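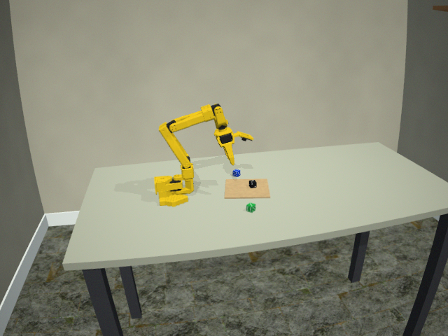 机と黄色いロボットアーム(CG)

八月のSurnauオープンについて、少し長く書きます。日本語で試合の感想を書くのは久しぶりですので、変なところがあったら教えてください。

私が見たのは女子シングルスの準々決勝です。第5シードの選手と、予選から上がってきた左利きの選手の対戦でした。予選の選手は、Rotheのクラブで練習している人だそうです。

会場はDrarnamgateの二番コートです。観客席は小さくて、選手の息の音まで聞こえます。1000人入ると満員になるコートで、その日は後ろに立って見る人もいました。

第一セットはシードの選手がとても強かったです。サーブが深くて、左利きの選手はリターンをほとんどネットにかけていました。セットが終わるまで20分しかかかりませんでした。私はまだアイスコーヒーを飲み終わっていませんでした。

第二セットから、左利きの選手はリターンの位置を変えました。ベースラインの後ろに大きく下がって、高いボールをゆっくり返します。見ていて派手ではありませんが、相手は自分で強く打たなければならなくなり、だんだんミスが増えました。

一番よかったのは第二セットの最後のゲームです。デュースが何回も続いて、シードの選手はブレークポイントを三回しのぎました。四回目に、左利きの選手が短いクロスを打ちました。線の上に落ちたと思います。私の席は反対側でしたから、断言はできません。 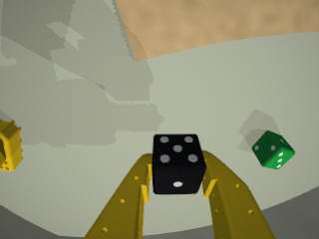

Rajitha Siriwardena:あのクロスは線の外側に少しだけ触れていました。私は線審のすぐ後ろに座っていました。でも、あのポイントより、その前のダブルフォールトのほうが痛かったと思います。

返信ありがとうございます。そうですか、やはり入っていましたか。ダブルフォールトのことは書くのを忘れていました。確かに、あそこでセカンドサーブのトスが急に低くなりましたね。

第三セットは、お互いに疲れていました。西日がまぶしくて、片方のエンドではトスを上げるのが大変そうでした。左利きの選手は太陽の位置があまり気にならない様子で、そこは少し得をしたかもしれません。

ブレークが一回ずつあって、最後はタイブレークになりました。スコアは12-10で、左利きの選手の勝ちです。マッチポイントはシードの選手にも二回ありました。一回はネットの上に当たって、自分のコートに落ちました。こういうとき日本語では「運がない」と言うのでしょうか、「ついていない」と言うのでしょうか。

試合のあと、負けた選手はラケットを静かにバッグに入れて、審判と握手をして、すぐに帰りました。子どもたちがサインを待っていましたが、頼みにくい雰囲気でした。一人だけ帽子を出した子がいて、その子はちゃんとサインをもらっていました。

戦術の話をもう少しします。下がって返す作戦は、ドロップショットに弱いはずです。シードの選手がそれをほとんど使わなかったのが、私には不思議でした。第三セットで一度だけ打って、きれいに決まりました。もっと打てばよかったのに、と隣の人と話しました。

ちなみに、今年からボールがRasixのものに変わりました。重く感じると言う選手がいるそうですが、私は自分で打ったことがないのでわかりません。ラリーが長くなったのは、ボールのせいかもしれないし、コートのせいかもしれません。知っている人がいたら教えてください。

準決勝は夕方5時からでしたが、私は帰りのバスに間に合わなくなるので見られませんでした。左利きの選手は負けたと、あとで結果のページで知りました。残念です。来年はDrarnamgateの近くに泊まるつもりです。安い宿を知っている方、返信をお待ちしています。

訂正です。上の投稿で「線の上に落ちた」と書きましたが、Siriwardenaさんの話のとおりなら「線に触れた」のほうが正しいです。失礼しました。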